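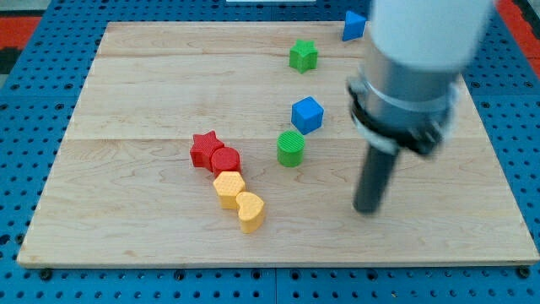 Photo: Guido Farina / Prinonus project

Prinonus tabletop manipulation cell
Progress report, equipment and budget section
Prepared by Noemi Testa for Raffaele Messina
Period ending January

1. Status

The first cell is in daily use on the pushing and sorting tasks. The work surface is the jointed wooden board on the blue perforated table, and the object set is the small plastic shapes in four colors (stars, cylinders, cube, triangle, hexagon, heart). The arm works with a single black rod as its end tool. Tasks that need grasping have not been started and depend on item 3.2 below.

The second cell is not ordered. The request in this report covers that order and the parts that go with it.

2. Spending to date

Perforated table panels and hardware: 1,527 euros, invoiced and paid.
Spare shape sets and replacement rods: 236 euros, invoiced and paid.

Both amounts are charged to the consumables line. Pierina Cirillo has asked that the table panels be moved to the equipment line before the year closes. We have no objection, but the transfer needs your signature.

The arm in the first cell is on loan from the department and does not appear in the project accounts. The loan ends in September. A renewal has been requested and no answer has been received.

3. Planned purchases

3.1 Second arm. Two suppliers were asked to quote, Grestetti and Sárközi. The Grestetti quote includes the controller and mounting plate but excludes on-site setup. The Sárközi quote includes setup and has a longer delivery time. Saqib Sandhu is checking whether the Sárközi controller will accept our existing motion software without changes. No recommendation will be made until that check is finished.

3.2 Parallel gripper. One unit, to be shared between cells. The wrist mount must match whichever arm is chosen, so this order follows 3.1.

3.3 Table and board. Idwood has quoted 2,595 euros for a matching table, a solid maple board and delivery. The current board has shown slight movement at the plank joints, and flat contact matters for the pushing tasks. Guido has asked Idwood to state a flatness tolerance in writing. The quote is valid until the end of April.

3.4 Safety. Floor marking and a second emergency stop are required for two arms in the same room. These were left out of the original budget. A separate estimate will follow.

4. Schedule

Supplier decision: March
Table and board order: March, independent of the arm
Arm delivery: June at the earliest
First runs on the second cell: July

The July date assumes that electrical work in the room is completed in May. Facilities has the request but has not confirmed a slot.

5. Risks

If the loan is not renewed and the second arm is late, the project will have no working arm after September. The cheapest protection is to settle the renewal now. A short-term rental is possible, though no price has been obtained.

Rod wear is higher than planned. Replacement tips are inexpensive but come from a single source, and the last order took longer than promised.

6. Decisions requested

Approval of item 3.3 at the quoted price.
Signature on the transfer described in section 2.
A letter from your office supporting the loan renewal.

Quotes and invoices are in the project folder under Purchasing. Questions on the software check should go to Saqib directly.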